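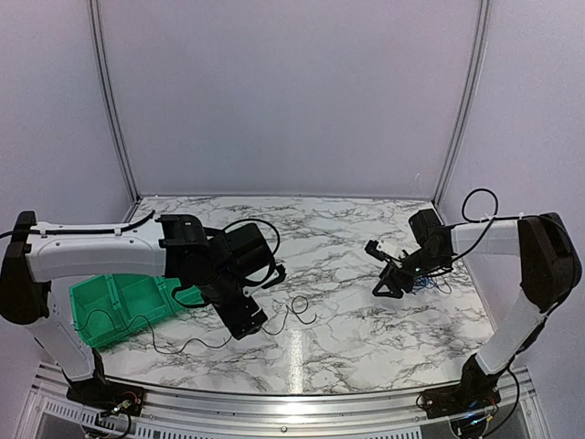 Sorting the small parts drawer, part two

Mar 26, 2025

The drawer under the printer held everything smaller than a thumb: screws, picture hooks, fuses, dead watch batteries, the feet off a bookcase I no longer own. I emptied it on Sunday and set three rules before putting anything away.

First, a divided bin beats a stack of small boxes. Boxes with lids get stacked, and whatever is in the bottom one gets bought again. An open green bin with raised dividers can be read from standing height. Plastic is fine. Cardboard dividers sag in the middle after a year.

Second, sort by the job, then by size. My old system had all the screws together, which meant picking through 15 kinds of wood screw to hang one frame. Wall fixings now live with wall fixings, including the anchors. Anything electrical gets its own section. Batteries that test low go to the recycling point the same week.

Third, keep one section with nothing assigned to it. Ntombi Mahlangu suggested this in the comments on part one and I was doubtful, as it looked like wasted volume. She was right. Unknown parts go there until May, and whatever has not been claimed by then is thrown out.

Some notes on the surface. I sorted on a white top with dark gray veining, and I would not choose it for this work. Black screws vanish along the veins. A plain tea towel underneath fixes the contrast and stops small things rolling. Set the bin at an angle to the edge and the far corner is easier to reach with either hand.

Labels: I used the Caneo paper ones, 100 to a sheet, written in pencil. They lift off without residue if you get to them within a few weeks. The Didetti tape I tried last year left a gray stripe that needed alcohol.

Still unsolved is the bag of hex keys. They are too long for any section and too few to deserve a box. Ernő Bárány keeps his on a magnet strip inside a cupboard door, and I have a strip on order from Mokura. Measurements when it arrives.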